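Plitwood 软塑料回收点 常见问题

最近更新：2026年2月16日

Plitwood 回收点接收居民家中清理出来的塑料袋、塑料膜和一部分软质包装。下面是来访者问得比较多的内容，按投放前、投放时、投放后排列。

一、投放之前

哪些东西可以送来？
购物袋、连卷袋、面包袋、卫生纸和瓶装水的外层收缩膜、衣服的防尘袋、快递用的透明气泡膜、洗净的冷冻食品袋。判断方法：用手指慢慢拉，能拉长变薄的基本都收；一拉就裂、揉起来声音很脆的，多半不收。

哪些东西不收？
薯片袋等内层有铝膜的包装、真空食品袋、保鲜膜、一次性手套、标有“可堆肥”或“可降解”字样的袋子、农用地膜。装过机油、农药、油漆的袋子也不收，洗过的同样不收。

可降解袋为什么不能混进来？
它的材料和普通聚乙烯不同，熔在一起会让再生颗粒变脆。混入较多时，整包会被下游加工厂退回，运费由我们承担。

需要洗到什么程度？
没有食物残渣，摸上去不油就行，不必用洗洁精反复洗。冲过的袋子请翻过来晾干。潮湿的袋子压包后容易发霉，周一收进来的，到周末就会有味道。

袋子上的标签和胶带要撕掉吗？
纸质快递面单请撕掉或剪掉，小块的价格标签可以留着。大面积缠了胶带的部分剪下来，扔进其他垃圾。拉链袋上的硬塑料滑块也请剪掉。

在家里怎么存放？
用一个大袋子套小袋子，或者找一个敞口的桶放在阳台、柜子里，满了再送来。容器不限，轻便的塑料桶就够用。不要放在灶台和取暖器旁边。
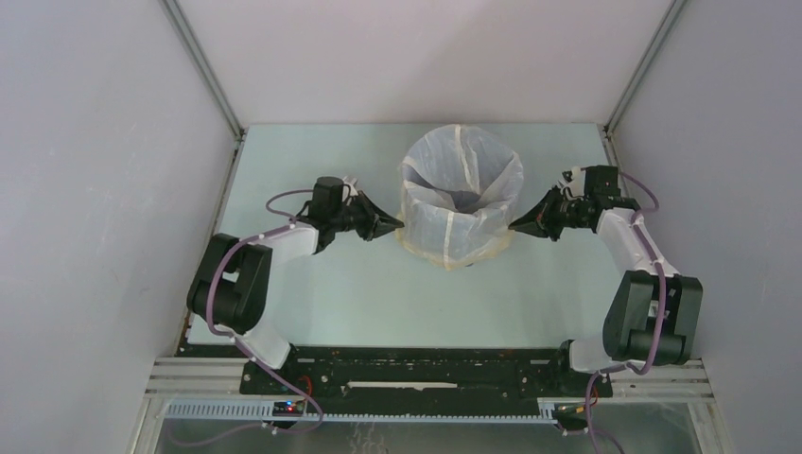
半透明白色塑料容器，敞口，外壁贴有白色胶带条

袋子发黄了还能回收吗？
可以。颜色变黄不影响接收，一捏就碎成小片的不行，这类老化严重的请按其他垃圾处理。

一次最多能送多少？
居民单次不限袋数，但每袋不要超过 18 公斤，超过的话我们的台秤旁边不好搬。商户请先登记，见第四部分。

二、投放的时候

开放时间是什么？
周二至周日，上午九点到下午五点。每年十月有一周停业盘点，具体日期提前贴在大门口，网站首页也会同步。

地址在哪里，能停车吗？
从 Mahrous 路的北口进来，过了五金店右转，绿色卷帘门就是。门前有 2 个临时车位，卸完请尽快开走。坐公交的话，39 路在路口有一站，下车往回走几步。

需要分颜色吗？
需要粗分。透明和半透明的放左边的料仓，有颜色或印刷面积大的放右边。带一点米黄、乳白的半透明袋子算半透明。拿不准就交给柜台。

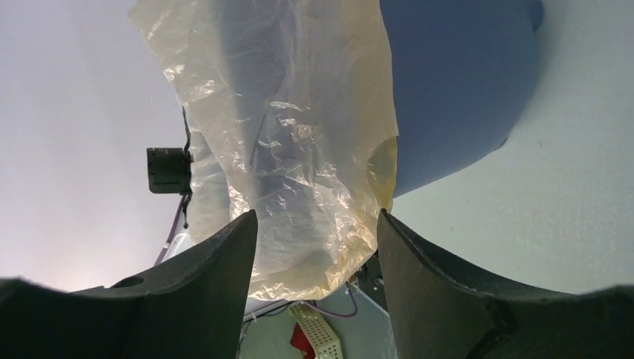

略带米黄色的半透明塑料袋

打了结的袋子可以直接投吗？
请解开。分拣时要确认里面没有别的东西，打死结的袋子只能一个个剪开，很费时间。

硬塑料瓶和瓶盖能一起放吗？
不能。瓶子请投到街道的可回收物桶，我们这里没有处理硬塑料的设备。

可以请别人代送吗？
可以。有积分卡的，把卡号写在袋子外面，或者报手机号后四位。

三、投放之后

这些塑料最后去了哪里？
分拣后压成包，每包重约 200 公斤，攒够一车送去造粒。颗粒主要用来做垃圾袋、花盆和户外板材。食品包装不会用到这批颗粒。

积分怎么算？
按净重记，称重以柜台的秤为准。积分可以换再生垃圾袋和花盆，不能换现金，也不能转给别的卡。积分从最后一次投放之日起保留一年。

为什么我的重量被扣了？
常见的情况是袋子里有水，或者混了不收的材料。工作人员会把不收的部分挑出来当面退还，剩下的再称。对结果有疑问请在离开前提出，料倒进料仓以后就没有办法复核了。

不小心把东西夹在袋子里扔了，能找回来吗？
当天联系还有可能。请告诉我们投放的大致时间和哪一侧料仓。压包以后无法拆找。

四、商户、学校和单位

商户怎么登记？
带营业执照复印件到柜台填表，或者发邮件给商户联系人 Leanne Bramwell。登记后会约定固定的送货时段，避开周末上午。

提供上门收集吗？
只对已登记的商户提供，并且需要有足够的存量。居民上门收集目前没有开通，以后如果开通会写在本页。

学校想来参观怎么预约？
请至少提前两周联系 Emiko Shibata，说明年级、人数和希望的日期。参观时要穿包脚的鞋，压包机运行时只能站在黄线外面看。

能开回收证明吗？
商户可以，按季度开。证明上写的是交来的净重和材料类别，不包含减碳数据。

五、其他

再生垃圾袋有味道，正常吗？
刚拆包会有一点，打开晾半天会淡下去。袋子颜色每批略有深浅，厚度是一样的。如果封底开裂，请连同外包装拿回来换。

丢了积分卡怎么办？
报登记时的手机号补卡，工本费从积分里扣，原来的积分会转到新卡上。

意见和投诉找谁？
柜台有意见本，也可以写信给站点负责人 Chaimae El Fassi，一般五个工作日内答复。涉及称重争议的，请附上当次的小票。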